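Moloven: a list of household chores and how long they take

Version 3, plain text, one chore per line. Maintained by Zixuan Kang, with complaints handled by Chenxi Bai.

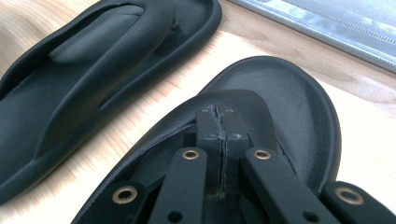
Moloven began as an argument over who does more housework. The argument is still open, but it now has a file format.

What's in it

The main file, chores.csv, lists 44 chores that come up in an ordinary apartment. Each line gives the name of the chore, the room, how often it should be done, how often it gets done, and the time it takes in minutes. The last two columns were filled in by different people, and it shows.

A second file, excuses.txt, holds free-text notes. It was meant to be a scratch file. It has since become the part most people download.

Columns

name: lowercase, no punctuation. "Put shoes away" and "put shoes away properly" are separate chores after a long thread in November.
room: hall, kitchen, bath, bedroom, or other. The balcony is other. So is the car.
should: days between rounds, according to the person who cares.
does: days between rounds, according to the calendar on the fridge.
minutes: whole numbers only. Anything under a minute is entered as 1, including the chores people have put off since spring.

Known problems

Times for "clean oven" come from one household and one oven. The value is probably too low, as the person timing it stopped for lunch and didn't restart the clock.

"Descale kettle" has a blank in the does column. A blank means never. We left it blank out of kindness.

Laundry is split into washing, drying, folding, and moving the pile from the bed to the chair. Some users want the last one removed. Chenxi Bai has closed this request 2 times and will close it again.

Version 2 mixed up minutes and days for everything in the bathroom. If your copy says that wiping the sink takes 15 days, please update — or tell us about your sink.

Using it

Open it in any spreadsheet program. There is a small script, husora.py, that sorts the list and prints a weekly plan. It assumes two adults who are both home and both willing. You can change the number of adults with a setting at the top of the file. There is no setting for willing.

Adding chores

Send one line per chore in the same column order. Please time it at least once with a real clock. Guesses go in excuses.txt.

License

Free to use, copy, and wave at the people you live with. Keep this file with the data if you pass it on.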